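Alarm clocks on a small shelf: placement, noise, drift

2023-01-21

The clocks needed sorting again. I have been running the same comparison of cheap analog alarm clocks since last April, and the part that took the longest was the furniture. Clocks are easy to measure. Getting them to stand in a place where they can be read, wound up to a setting, heard and put back without knocking over the plant took several attempts, so the notes below are mostly about the shelf.

The shelf unit first. It is a white stand with a flat top and one lower level on thin legs, the sort sold for spices or bathroom bottles. Mine is a Sterkine. The top has picked up smudges that do not come off with water. Isopropyl alcohol gets some of them and leaves the paint dull, so I have stopped trying. The legs are not the same length to any useful tolerance. I cured the rocking with 2 mm self-adhesive felt under one of them, then had to repeat it after the felt crept sideways. Rubber holds its position better if you are starting from nothing.

Clearance on the lower level is 110 mm at the middle. That takes a small potted plant with the leaves pushed back a little, and it takes a square clock standing up. It does not take a twin-bell clock with the handle raised. I had planned to keep the plant on top in the light and the clocks underneath in the dark, then reversed it after two days of bending down to read hands. The plant stays at the right-hand end of the lower level now. The spray bottle stands on the table beside the shelf at the same end, so that watering is one reach and the drips fall on the tabletop and miss the movements.

Clocks and water should be further apart than this. These square cases have no gasket at the setting knobs, and the battery door on every one I have opened is a plain snap fit. Mist will go in if you spray toward the back. I spray with the nozzle pointed away from the clocks and have not lost one so far.

On the wall side there is a white mesh rack in two tiers and a separate wire basket. The rack is screwed to the wall. The basket hangs on the back wall. I fitted both to get small items off the table, and the result is mixed. The lower tier of the rack holds a bundle of thin wooden sticks, which I use for pushing setting knobs that are recessed too deep for a fingertip and for probing battery contacts without shorting anything. Mesh is a poor choice for sticks. The ends find the holes and the bundle settles at an angle however it is put in. A solid-bottomed cup would fix it. The wire basket was meant for spare cells and I no longer want cells in bare metal mesh, for reasons that should be plain to anyone who has carried a battery and keys in the same pocket.

The brown boards behind the shelf are sounding boards. Jalen Ambrose asked in the comments on the last post why I had "a pile of offcuts" in the background of everything, and the question is fair. They are there to give the alarm something to couple to. A clock standing on a thin painted shelf sounds quite different from the same clock standing on solid wood, and without a repeatable surface the loudness comparison is worthless. More on that below. They also slide. A strip of wood along the front edge would hold them and I have not fitted one.
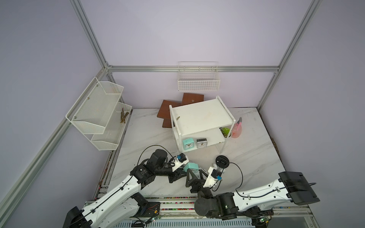
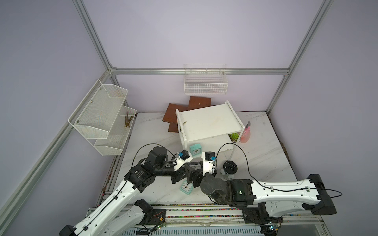
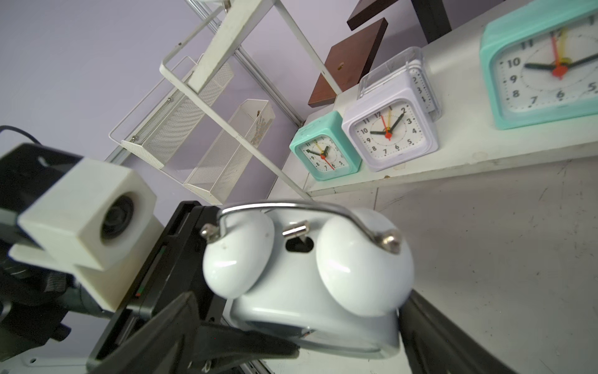
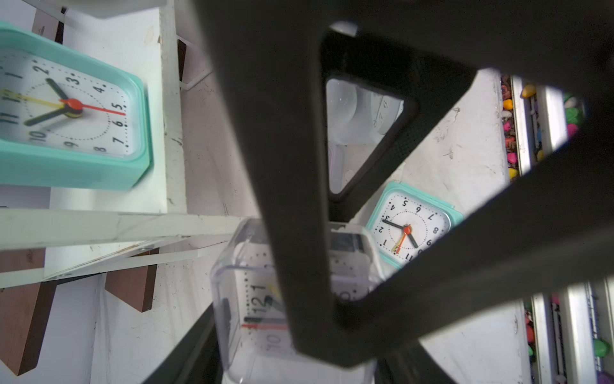

Alarm clocks and the white shelf, four views. The twin-bell clock is in the third.

Now the clocks. The square ones are all of the same general type: a rounded plastic case, a white dial with black numerals, black hour and minute hands, a red second hand and a yellow alarm hand. I have them in mint green and in white. The colors come from the same supplier, Kubo, and I bought the mint ones first and the white ones later, when the listing ran out of mint. Inside they use a sealed one-cell movement and a separate buzzer board. The movement is glued at two corners and can be lifted out with a thin blade. I would not do it twice on the same case, as the plastic around the glue spots is thin.

The yellow alarm hand is a real advantage over the older pattern, where the alarm hand was black and a little shorter than the hour hand. At arm's length with no glasses I can tell the yellow hand from the others every time. I could not do that with the old ones. The cost is that the yellow reads poorly against white in weak light. Mint cases do nothing for this, the dial behind the hand being white on all of them.

Setting accuracy is where these clocks are weak. The alarm hand moves with some slack in the gear, and the trigger point depends on which direction you approached from. Kazuhiro Fukuda wrote to me with a method that I have since adopted: always turn past the wanted time and carry on in the permitted direction until you reach it again, never backing up. It takes longer. It also brought the spread between attempts down to something I can live with. Backing up is harmful on some movements anyway, and the leaflet in the box says so in very small type.

Drift I measured over 32 days against a radio-controlled reference. I will put the full table up separately once I have checked the entries where I was away overnight and read the clocks late. What I am prepared to state now is that the mint and white square clocks cannot be told apart on drift, and that case position matters less than I assumed. Standing upright or lying tilted on the back edge, the rate was the same within my reading error. Temperature matters more. The clock nearest the window was the slowest of the set for the whole period and went back to being unremarkable when I moved it.

The twin-bell clock is a different class of object. White case, two bells on top, a curved chrome handle over both and a small chrome hammer between them. I bought it secondhand from Hsiu-ying Kao, who had it in a drawer for a long time and described the sound as "a fire drill in a biscuit tin." The bells are struck by a small motor-driven hammer, and the volume falls as the cell gets weaker, which the electronic ones do not do until very late. With a fresh cell it is louder than any of the squares by a wide margin.

The handle is held at each end by silver nuts, and they should be checked on any used clock of this kind. On mine both had worked loose. A loose handle rattles against the bell during the alarm and gives a false impression of loudness. Finger-tight plus a quarter turn is enough. More than that and the bell itself sits stiff on its post and loses its ring.

Tone. The buzzer in the Kubo squares has its strongest component near the resonance of the piezo disc, and on the spectrum I took there is a clear peak at 4000 Hz. That is high. It carries well across a room and badly through a closed door or a pillow, and people with age-related hearing loss in the upper range may hear it much more faintly than a younger person does. The bells have more energy lower down. Czesław Michalski, whose own comparison started this one, uses a bell clock for exactly this and keeps a square one as the backup. I think he has it the right way around.

On the sounding boards: with the board under the clock, the buzzer gains little and the bell clock gains a lot. On the bare shelf top the bell clock excites a panel rattle that I first took for a fault in the clock. Pressing a thumb on the shelf top stops it. If you own a clock that seems harsh, try it on something heavy before replacing it.

Storage. One white clock lives in its clear plastic box on the shelf. It is the control, and the box keeps dust out of the setting knob. The Mendden boxes I ordered for the others are slightly too shallow and the lid presses on the snooze bar. They went back. A Julis box from the kitchen section fits with room to spare and costs less, but the plastic is cloudy and the dial is hard to read through it.

Remaining jobs, in no strict order. Fit the strip that stops the boards from sliding. Find a cup for the sticks. Move the spray bottle to somewhere with a tray under it. Repeat the alarm trigger test on the mint clocks with Fukuda's method applied from the start, with the early readings thrown out. Shota Tamura has offered the loan of a proper sound level meter, and until it arrives I will not be publishing loudness numbers, only the order.

Comments are open. If you have opened one of the square clocks and found a movement that is not glued, I would like to know which color it was and when you bought it.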